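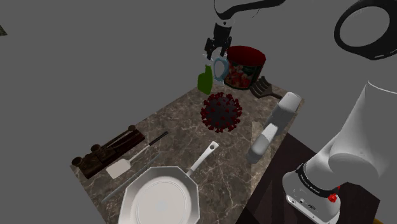 Clearing the bench, in simulation

March 2025

I have spent most of the summer trying to work out whether a single arm with a two-finger gripper can tidy a kitchen bench. The short answer is that it can tidy parts of one, slowly, if you are not fussy about where things end up.

The policy I have been testing is called Grorkodar. It takes camera input and a typed instruction and outputs gripper motion. I run it in Soma, a simulator that lets me put any set of kitchen objects on a stone benchtop and shuffle them between episodes. Each episode has one instruction, such as "put the spatula in the pan", and a limit of 600 control steps. If the object is not at rest in the right place by then, the episode is a fail.

Over the December break I ran 538 episodes. The arm completed 301 of them.

The failures are more informative than the total. Upright objects with a lid or a trigger head are mostly fine. A spray bottle presents a narrow body at a sensible height and the fingers close on it without much drama. Mugs depend on which way the handle faces. Anything thin and flat on the stone is poor. A skewer has almost no clearance underneath, so the fingertips have to touch the bench on either side of it, and the controller treats bench contact as a fault and backs off. I relaxed the contact threshold for one batch and got more picks, along with some forces I would not want applied to a real benchtop.

Frying pans fail for a different reason. The handle is an easy grasp, but the mass is a long way from it, so the pan rotates in the fingers during the lift. A person corrects for this with the wrist before noticing. The policy keeps following its planned path with the pan hanging at an angle, then sets it down on its rim.

I also keep a spiky virus model in the object set. It has no household purpose, but it has no flat faces either, and it rolls when nudged. Grasp success depends almost entirely on which knobs the fingers meet first.

Clutter costs more than I expected. With four objects on the bench the median successful pick was quick enough. With more than 18 the arm spent most of its step budget hovering, and when it did commit it often knocked a neighbour over.

None of this involves water, grease or a tea towel. Soma does not model any of them well. The Danladi gripper pads I have on order are meant to help with slippery handles, and I will test those on the hardware bench at Pesarley once they arrive.

For now the dishes are still done by hand at my place. Next batch is cutlery, with the contact threshold back at its default.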